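Week 2 notes: resetting the table

Hi all! I promised I'd write up the reset rules before the February lab, so these are my notes, cleaned up a bit (only a bit).

The Molcombe handout gives you 14 rules. You'll use most of them without thinking, but please slow down for these.

Hands stay out until the arm has stopped and you've said "clear" out loud. Yes, even when you're alone!

Move things between runs. Last term one group left everything in the same spots for 120 runs and we threw the whole batch out, which hurt.

Mix your shapes. I like a bottle, a marker, a flat packet and something shiny such as a zippered pouch, all on the cloth together. Smooth out big folds before you start, but small wrinkles are fine.

Keep cables away from the joints, and look again after every reset.
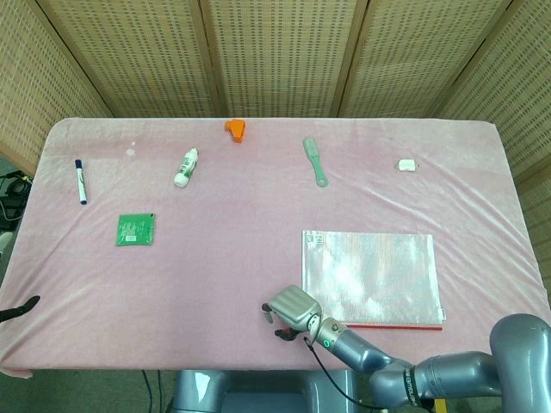
Solberg group wrote back that saying "clear" feels silly by the tenth run, and could they use a hand signal instead? Sure, if everyone can see it and you put it in your log first. Otherwise keep talking.

For next time, read the Derkik checklist and bring your own log sheet.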